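The Back Cover Test

I have a confession: I read the back of a book before I read the front. Sometimes well before! My friend Setsuko Shimada thinks this is barbaric. She designs covers for a living, and the first time she saw me flip one of hers over without so much as a glance at the art, she took it out of my hands and turned it right side up again.

But the back is where the work gets done. It's the pitch, the little bio, the nice quotes from other writers if there are any, and down at the bottom all the shop business. I bought a 666-page novel in July on the strength of 2 sentences back there (they were very good sentences) and I'm still only on chapter nine.

So when I moved my reading pile out of the bedroom, I started leaving whatever I was in the middle of face down on the big white table. It's the one with the scuffs, next to the yellow-green one that sits a bit lower and collects everybody's mail.

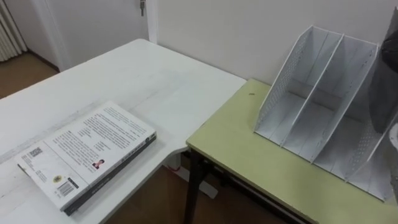

My brother-in-law Yaw picks things up that way. He'd never go to a shelf and pull something out, but put a paragraph of blurb near his coffee and he'll read the whole thing, then the author bio, then ask if he can borrow it. He's had four of mine since summer and I've gotten one back, with a grocery list in it.

Setsuko still turns them over when she visits. I wait until she's gone for her coat and turn them back.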